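The woman who runs remote demonstrations at Zarkura has a habit of correcting the word "teach." She lets it pass twice, and the third time she puts her coffee down.

"We record people doing a thing with somebody else's arm," she says. "Then a program is fitted to the recordings. Whether that's teaching depends on how generous you feel."

I had come feeling ungenerous. For a year I have been sent announcements about kitchen robots that learn "like we do," by watching, and I have yet to meet one I would leave alone with a glass. Zarkura, which occupies the upper floor of a former print shop in Stallholm, doesn't sell robots. It sells demonstrations: a person sits down with a hand controller, steers a simulated arm through a chore, and the software logs every twitch. The kitchens are software too. Customers take the logs away and train on them.

The current job is called Ploleck. It covers kitchen work around a sink and a counter, and at the time of my visit in May it had 1,766 demonstrations on the books. Of those, 406 had been thrown out.

That seemed to me like a lot of bad pot handling, and I said so.

"It's a lot of people being people," she said. "They drop it. They get it where it needs to go by a route that makes no sense. One operator kept parking the arm and having a think, and the program can't tell thinking from doing, so it learns to stop for no reason. We had that in an earlier batch and it was horrible to watch."

Who decides which ones are bad? She does, with a colleague, and they don't always agree. There is a written rule, which she showed me, and it fits on one page. Most of it concerns collisions. The line about "natural motion" has a question mark penciled next to it.

I asked whether a person holding a controller moves naturally in the first place. I'd had a turn that morning and my first three attempts to close on a cup ended with it on its side, sliding away from me like soap. You have no feeling in your fingers. You have two pads, a view from the wrist that is blocked at the bottom by the arm's own hardware, and another view from farther off in which everything looks easy.

"No, it isn't natural," she said. "You get good at it in a few days, but what you get good at is this. You're learning the gripper. Then the program learns you learning the gripper. I don't love that, if you want me on the record."

She used to work with physical arms, guiding them by hand. You put the machine in a slack mode, took hold of the wrist and walked it through the motion. She prefers it, and was frank about why the firm doesn't offer it: it is slow, somebody has to reset the real kitchen each time, and things break. The remote setup, which everyone in the building calls Ortuño after the street where it was first put together, resets at the press of a key. Four operators can work at once in four copies of the same room.

Copies are what bother me. A lime in there has no juice to run down the counter. A wet bowl and a dry bowl are the same bowl. When I put this to her she didn't argue, and I had been looking forward to an argument.

"Water we can't do. Soap, no. Anything floppy, badly. A customer who tells you their robot learned to wash up from this is telling you a story. What it can get is reach, approach, close, lift, move over there, let go. That's a decent chunk of the work, though I'd never put a percentage on it, and I wish other people would stop."

So what has the program learned so far? Here the answers got shorter. It will usually go to the right object. It grasps well when the object is where the operators tended to find it. Shift things toward a corner and it "gets optimistic," by which she means it shuts the gripper on nothing and carries the nothing carefully across the room. I asked to see that and she played it for me, and I laughed, and she didn't.

"Everybody laughs," she said. "Then they ask when it'll be ready."

I had been about to ask when it would be ready. I asked instead what would change her mind about the whole approach. She took some time over it.

"If doubling the recordings stopped helping. We'd see it fairly soon, I think. My worry is that we'd see it and keep recording, since recording is what we sell."

It was the most useful thing I heard all day, and she did not ask me to leave it out. I also asked whether the operators are told where their work ends up. They are told the project name. They are paid by the hour, which she fought for; payment by the accepted demonstration, she says, gets you fast, ugly motion and arguments at the end of every shift.

By four in the afternoon I had another go. I closed the pads on a cup, lifted it, and held it over the counter for what felt like a good while, pleased with myself. The software marked the attempt for review. Too much pausing. 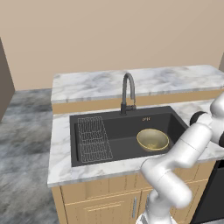
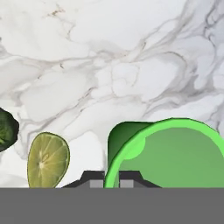
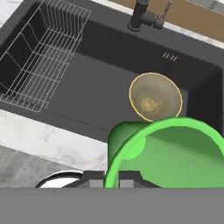
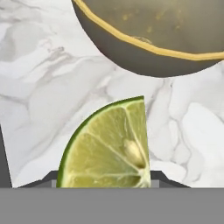 The simulated kitchen used for demonstrations, with the robot arm at the sink (first picture) and three close views over its gripper. Pictures: Zarkura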